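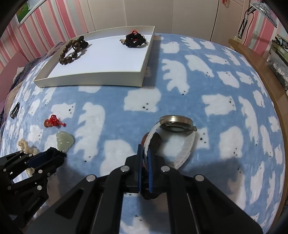 Fig. 1. Small accessories on a fleece blanket, with a white tray for the bracelets.

Home | Courses | Handouts | Reading list | Contact

Plestau Evening School
Care and Storage of Household Items
Handout 4: Watches, bead bracelets and small ornaments
Course leader: Birgit Kasten
Revised May 17, 2020

1. Before you start

Bring the items from your own dresser or nightstand. Choose things you wear or handle, plus a few that have been sitting in a drawer. You will need a tray with raised edges, a soft cloth, a dry soft brush, some small bags or boxes, and labels.

Work over something soft. A bed with a fleece blanket is fine, and so is a folded towel on a table. Beads that drop on fleece stay where they land. The blanket in Fig. 1 has a polar-bear print, and a plain one makes small dark parts easier to find.

2. Sorting

Put everything out where you can see it, then sort by material before you sort by owner or by use. The usual groups for this class are:

- watches
- strung beads (wood, stone, glass)
- knotted cord bracelets
- carved pieces and pendants
- metal clips and keychains

In Fig. 1 the wooden beads and the knotted bracelet are already in the tray. The gourd-shaped bead, the pale green jade carving and the keychain clip are still out on the blanket. Metal clips should be moved away from carved stone early. They scratch, and the scratches do not come out.

3. Watches

Hold the watch by the case or by both ends of the strap. Do not lift it by one end and let the case swing. The strap is held to the case by two thin spring bars, and most of the watches brought to class with a loose strap have a bent bar.

Wipe the case with a dry cloth. Brush the place where the strap meets the case. A light strap like the white one in Fig. 1 shows dirt first near the buckle holes and along the edges. Check the inside of the strap too. If it is leather, use a barely damp cloth and let it dry flat, away from a heater.

Store a watch on its back or around a small roll of cloth. Do not store it face down.

4. Wooden beads

Wipe with a dry cloth. Do not soak them. Wood swells and the cord inside holds water for a long time. Turn the bracelet slowly and look at the cord between the beads. If it looks fuzzy or thin, put the bracelet aside for restringing. Ayane Sugiyama will show restringing next session, using 40 cm of elastic cord per bracelet.

5. Knots and tassels

Red cord can bleed when wet. Test one end with a damp white cloth first. Straighten a tassel with your fingers and lay it flat in its bag. Chiyo Kuroda's sheet on decorative knots is in the Landum folder, page 18.

6. Storage

One item to a bag or compartment. Label the outside with what it is, the material, and the date you last checked it. Boxes on an open shelf should be labeled on the side that faces the room.

For next time: finish your own list, and bring one bracelet that needs new cord. Class moves to room 46.

We use cookies to remember your settings. Accept | Manage

Related handouts
Handout 3: Sorting a dresser drawer
Handout 5: Restringing a bracelet
Handout 6: Boxes, bags and labels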